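Learning from rendered light: an interview with Lorenz Zürcher

When the Thoroddsen laboratory moved its button-pressing work into simulation in January, few of its partners at Brudham expected the shadows to receive so much attention. Lorenz Zürcher, who leads the study, regards them as its main subject.

"A policy trained under flat light learns the layout of a panel very well," he explains. "It then meets a lamp at Vadthorpe and presses the wrong key."

His group trained two versions of the same controller. One saw evenly lit panels only. The other saw light from a new direction in every episode. Both were then tested on the physical bench at Vadthorpe, with 76 target presses each. The first missed 27 of them and the second missed nine.

Mr Zürcher is careful about the scope of this result. The bench has one type of panel, and the arm was held to a low speed throughout. A second site, Zollside, will repeat the trials with its own equipment.
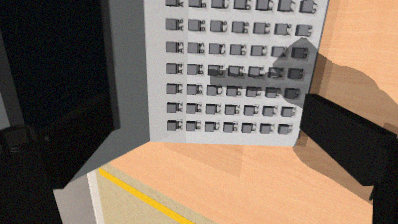

The choice of lighting in each simulated episode is left to chance, within limits set by the team. "We do not remove the difficult cases," Mr Zürcher says. "The arm is permitted to shade its own work." In such a view the shadow lies over the right half of the panel, and a single row may begin in full light and end with a block that is nearly charcoal. The labels are also blurred, so the controller is given the target's row and column and is not asked to read.

Asked whether better rendering would help further, he was reserved. "Perhaps a little. We would sooner spend the computing time on more varied light." The training code will be passed to Zollside before the trials there begin.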